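Notebook, dye bench, March

Started the second madder bath this morning, a bit before 9. I know I said I'd leave it till the new thermometer came, but the alum-mordanted skeins have been sitting in their bucket for long enough and I was getting twitchy. Same recipe as last time: 300 g of the Brevach wool (the loose two-ply, not the sock yarn), chopped madder root soaked overnight in rainwater, a pinch of chalk. Tyyne says I should weigh the chalk. Tyyne is right, and I will weigh it next time, I promise!

The last lot came out brick rather than red, and I'm fairly sure I let it get too hot. The old thermometer reads low, Heikki tested it against his jam one and they disagreed all the way up. So this time I kept the ring on its lowest setting and fussed over it like a hen. It took ages. By half past eleven the liquor had gone that lovely dark tomato-soup colour and I'd read most of the Gundasen pattern booklet, the plaid chapter twice.

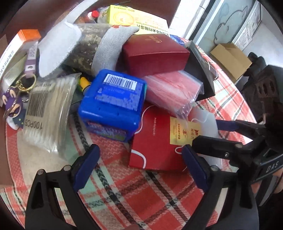 Anyway, the plaid chapter is what I wanted to write down, before I lose the thread (sorry). Gundasen gives the big check as 109 ends per repeat, which is an awkward number and I couldn't see why until I charted it on squared paper. The odd end is the pivot, it only gets threaded once and the whole stripe order mirrors round it. If you thread it twice you get a fat line down the middle of every check, exactly what happened on my sampler last winter. I blamed the reed! The reed was fine. Heikki, if you read this, you can have your reed back, and thank you for not saying anything.

Stripe order I'm settling on for the blanket, from the pivot out: madder, natural, madder, wide black, then the weld-over-indigo green if I can get it to match twice running. I did think about a teal but my vat is tired and everything from it comes out grey unless I feed it first. Tyyne reckons the wide black should be next to the natural to make it look brighter. I wound both versions round a bit of card and propped them on the windowsill, and I have to say hers is better from across the room and mine is better close up. Blankets mostly get looked at from across the room. Hmm.

Lifted the skeins out at quarter to one and left them to cool in the bath with the lid off. Colour on the wet wool looks properly red at the ends and slightly orange where it was bunched under the string, so I need to tie looser. Used the Zernel cotton ties and they've taken up no colour at all, which is handy, you can find them again.
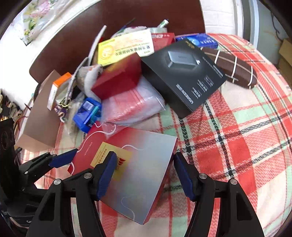 Still to do

Rinse the madder skeins once they're properly cold, and NOT under the hot tap like last time.

Cut a strip off one and tape it in the window, half covered with card, for the light test. Leave it up to 20 days and stop peeking.

Ask Tyyne what she does about black. I've been buying mine in from Khaemba and it's gorgeous stuff but it bleeds, and I don't fancy a pink-grey natural after the first wash. She mentioned oak gall and iron but also that iron makes the wool go harsh, so maybe only for the weft?

Re-thread the sampler warp with the single pivot. Shafts 1 to 3 are all right as they are, it's only the last shaft that needs pulling back to the middle.

New squared paper. The stuff in the drawer has tea on it.

Keep the leftover madder liquor, there's an exhaust bath in it yet and I'd like a soft peach for the fringe. It's in the lidded pail by the back door with a label on, please don't pour it on the roses.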